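Etiquetadora portátil Flisell: valoración tras un trimestre de uso

Equipamiento de taller / Rotulación

El Centro de Formación Plestmont incorporó en diciembre la etiquetadora portátil Flisell a la dotación de su taller de instalaciones, en sustitución de los rotuladores indelebles y de un modelo de sobremesa que había quedado sin recambios. La presente valoración recoge la experiencia del área técnica y se dirige a otros centros que estén revisando su material de identificación de circuitos.

El equipo se suministra con maletín rígido, cargador, una cinta blanca de muestra y un manual en cuatro idiomas. La versión española del manual es correcta, aunque omite el apartado relativo a los márgenes, que sí figura en la inglesa. La cinta de muestra mide 2 metros y se agota en la primera jornada, por lo que conviene adquirir los recambios junto con el aparato.

Impresión y legibilidad

Durante el periodo de prueba se imprimieron 688 etiquetas, en su mayoría destinadas a cuadros de distribución, bornes y cajas de superficie. El texto resulta nítido en los cuerpos medio y grande. En el menor, las letras con tilde pierden definición y la eñe puede confundirse con una ene a distancia de lectura normal. Para la numeración de bornes no supone inconveniente; para la denominación de estancias se recomienda utilizar el cuerpo inmediatamente superior.

La adherencia es buena sobre chapa pintada y sobre plástico liso. En superficies rugosas las esquinas se levantan al cabo de unos días, incluso tras limpiar el soporte con alcohol. El fabricante ofrece una cinta de adhesivo reforzado que no ha sido objeto de esta prueba.

Manejo

El teclado sigue la disposición habitual y admite el uso con guantes finos. La pantalla carece de iluminación, carencia apreciable en armarios interiores y cuartos de contadores. La memoria conserva 100 textos, cantidad suficiente para las denominaciones normalizadas de un centro docente, si bien la búsqueda entre ellos es secuencial y lenta. El apagado automático se produce a los 15 minutos y borra el texto que no se haya guardado. Sería deseable que este intervalo pudiera modificarse.

El cortador manual exige cierta firmeza. Dos de las unidades recibidas presentaban un corte ligeramente oblicuo; el distribuidor, Zapata, las sustituyó sin coste en el plazo comprometido.

Comparación con la Hodent compacta

El centro dispone asimismo de una Hodent compacta, adquirida con anterioridad. Esta última imprime con mayor rapidez y cuenta con pantalla retroiluminada, pero sus casetes son más caros y desperdician más cinta al inicio de cada etiqueta. Para trabajos largos y repetitivos, la Flisell ofrece un coste de explotación inferior. Para intervenciones puntuales de mantenimiento se sigue prefiriendo la Hodent. 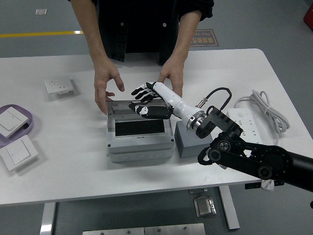 Redacción: Área Técnica, Centro de Formación Plestmont
Sección: Equipamiento de taller

Valoración final: favorable, con reservas en cuanto a la pantalla y al apagado automático. El área técnica ha solicitado la compra de nuevas unidades para las aulas de electricidad y mantendrá la Hodent en el servicio de mantenimiento. Los centros interesados en consultar las plantillas de rotulación pueden solicitarlas en la secretaría, en horario de mañana.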